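Rechercher dans les supports de cours OK

Histoire de l'hôtellerie, séance 4 -- Faire un lit, faire une chambre : le travail des étages

Bon, je reprends là où on s'était arrêtés, c'est-à-dire au moment où la gouvernante générale cesse d'être une sorte d'intendante de maison bourgeoise et devient un vrai métier, avec un bureau, un trousseau et un registre. Je mets ces notes au propre pour celles et ceux qui avaient le partiel de droit le même matin (je sais, le planning est affreux cette année, j'ai écrit au secrétariat).

Je vous avais parlé de l'hôtel Drernmont, et je vais y revenir souvent, parce que c'est le seul fonds où j'ai pu lire les cahiers d'étage en entier. Une station thermale, une clientèle d'habitués, une saison qui culmine en juillet, et une direction maniaque qui notait absolument tout. Le cahier que je préfère est celui de 1937. L'hôtel compte alors 202 chambres, et on y trouve, jour par jour, l'état des draps, les taies reprisées, les serviettes qui ne reviennent pas de la blanchisserie, et des remarques assez savoureuses sur les clients du deuxième qui mangent des cerises au lit.

Ce qui m'intéresse dans ces cahiers, c'est l'ordre des gestes. On croit que faire une chambre, c'est une affaire de bon sens, alors qu'il y a tout un débat là-dessus ! La première école ouvre la fenêtre, défait le lit et le laisse respirer pendant qu'on s'occupe du cabinet de toilette. La seconde fait le lit d'abord, pour que la pièce ait l'air rangée si le client remonte à l'improviste. Au Drernmont on aérait, et la gouvernante était intraitable : une entrée du cahier parle d'un lit « refermé trop chaud » et la femme de chambre a dû tout recommencer. À l'hôtel Haque, à quelques kilomètres de là, on faisait exactement l'inverse, et les deux maisons s'échangeaient du personnel en pleine saison. Je vous laisse imaginer les disputes.

Deuxième point, le linge blanc. Pourquoi blanc ? La réponse qu'on donne toujours, c'est l'hygiène, et elle n'est pas fausse : un drap blanc montre les taches, donc il prouve qu'il n'y en a pas. Mais il y a aussi une raison de lingerie, beaucoup plus terre à terre. Si tout est blanc, tout se lave ensemble, tout se remplace à l'unité, et une paire dépareillée ne se voit pas. Les maisons qui ont essayé les draps de couleur s'en sont mordu les doigts dès le premier réassort. J'insiste là-dessus car dans vos copies de l'an dernier (enfin, celles de vos prédécesseurs) je lisais partout « le blanc symbole de pureté », point final. C'est un peu court. 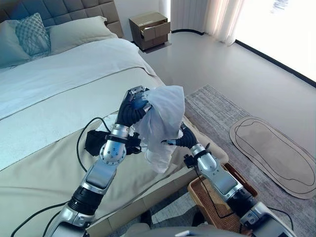
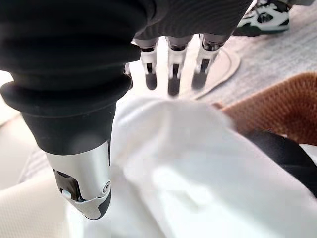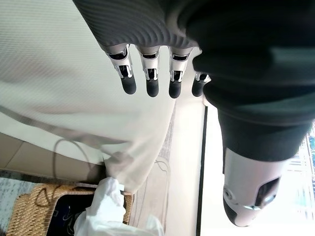 Fig. 4 à 6. Intervention dans une chambre. La première vue montre le lit, à gauche, et le sac plastique ; les deux autres, le détail des doigts.

Troisième point, les déchets et les petits objets, dont les manuels parlent très peu. Avant le sac en plastique, la corbeille se vidait dans un seau porté d'étage en étage, et les cahiers sont pleins de choses jetées par erreur : une boucle d'oreille, un billet de train, un dentier (si, si). D'où la règle de la double vérification, qu'on trouve au Drernmont et un peu partout ensuite. On ne jette que ce qui est dans la corbeille, jamais ce qui est à côté. Un papier froissé par terre se pose sur la table. L'arrivée du sac change la donne, puisqu'on peut fermer, étiqueter, garder une nuit. Les objets trouvés deviennent alors un vrai service, avec délai de garde et signature.

J'en viens au chariot. Le premier modèle que j'ai pu documenter correctement est le Zurnum, tout en tube, lourd comme un âne mort, avec un plateau pour le linge propre et une poche en toile pour le sale. Son concurrent, le Gevix, était plus étroit et passait mieux dans les ascenseurs de service, mais il versait dans les virages. Une note du Haque recommande de « ne point courir », ce qui en dit long. Le chariot a surtout modifié la distance : on ne retourne plus à l'office entre deux chambres, et la direction en déduit aussitôt qu'on peut en confier davantage à chacune. Les cadences, c'est là que ça commence.

Sur les cadences, lisez le chapitre de Ragnheiður Vigfúsdóttir que j'ai déposé en salle de lecture. Elle a dépouillé 283 fiches de service et elle montre très bien que le temps accordé par chambre ne tient jamais compte des départs, alors qu'une chambre « à blanc » prend jusqu'à 2 fois plus longtemps qu'une recouche. Son tableau final est un peu touffu -- prenez votre temps, il en vaut la peine.

Un mot de vocabulaire, vu que ça coince toujours à l'oral :

Recouche : le client reste, on refait la chambre sans changer forcément les draps.
À blanc : le client est parti, on change tout.
Office : le local d'étage où l'on range linge et produits.
Couverture : le service du soir, lit entrouvert et rideaux tirés.

Pour la prochaine fois, choisissez une page du cahier photocopié et racontez-moi la matinée qu'elle raconte, en une page. Attention à l'écriture de la gouvernante, ses « recouche » ressemblent à des « rechange ». La séance 5 portera sur la blanchisserie, apportez de quoi dessiner un plan.

Commentaires

Maëlle : Merci pour les notes ! La page du cahier, on peut la prendre dans la partie hiver ?

Oui, mais il y a moins de matière, l'hôtel tournait au ralenti.

T. B. : ma grand-mère a été femme de chambre en station thermale et elle faisait le lit en premier, elle n'en démord pas

Jonas : Le chapitre n'est plus en salle de lecture, quelqu'un l'a emprunté ?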